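Hamish Kingi wants you to get lost in Triststead

I had been inside Triststead for maybe ten minutes when I walked straight into my own bookshelf. Hamish Kingi, listening in on the call, laughed so hard he had to mute himself. "You were heading for the lighthouse, weren't you?" he said when he came back. "Everybody goes for the lighthouse. I should send people a helmet."

Triststead, if you haven't run across it yet, is a game for VR headsets set in a drowned valley town on the one night each year when the water goes down. You play the new mail carrier. You've got a satchel with 78 letters in it, a lantern that hates the wind, and until dawn to decide who gets what. There's no combat. Nobody chases you. I was more nervous than I've been in any zombie game this year!

Kingi started it by himself in February, after the studio he'd been working for dropped its VR plans. "I had a headset, a bad chair and a pile of short stories I'd never finished," he told me. "The mail carrier was in one of them. She was only in two paragraphs, but she was the only person in there I wanted to spend time with."

The letters came first, before there was a single building. He wrote 300 of them, printed them all out and started throwing away the ones that explained too much. "I'd read one and think, okay, now you know the whole plot, so why would you go knock on the door?" A few of the rejects are still in the game if you know where to dig (I found one behind the bakery stove, and it's a heartbreaker).

I asked about Doležal, the clockmaker, because I spent most of my second evening in his shop just opening drawers. He never tells you what he wants. He hands you things and watches what you do with them. "Doležal was a shopkeeper who sold you lamp oil," Kingi said. "Then a tester gave him the wrong letter by accident and he had no line for it, so he stood there looking at her. She thought it was the best acting in the game. I went home and cut half his dialogue."

Sound does a lot of the work too. There's a low hum under the whole town that changes pitch as you get closer to the old power station, the Voltalier, and by the third act I was steering by it with my eyes shut. Kingi recorded the base of it from his refrigerator. He's a bit embarrassed about that – I think it's great.

We got talking about hands, which is where VR games so often lose me. In Triststead you can fold a letter, tear it, hold it up to the lantern or drop it in the mud, and the paper behaves the way you'd hope. Kingi says the folding took longer than the town did. His first version only worked if you were right-handed and very patient.

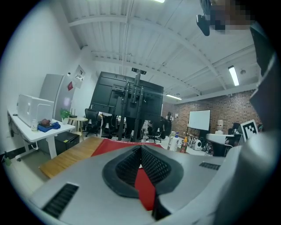 Kingi says he would still change the tearing if he had another month, because it's too easy to rip a letter you only meant to open, and a few players have lost the mayor's confession that way and never known it existed. I told him I'd done exactly that. He was quiet for a second and then said, "Oh no. You need to play it again."

The early build went out under the name Brotine, with no trailer and no store page, and 932 people signed up to try it. Most of the notes they sent back were about the ferry scene. Some got seasick, so now you can sit down on the deck and the horizon stays put. I'd turn that on from the start if you're at all wobbly in a headset.

As for what's next, he's adding a second ending, one where you keep the last letter for yourself. It's due in December 2020 as a free update. I asked him what that letter says and he wouldn't tell me, so I asked again, and he started talking about his refrigerator.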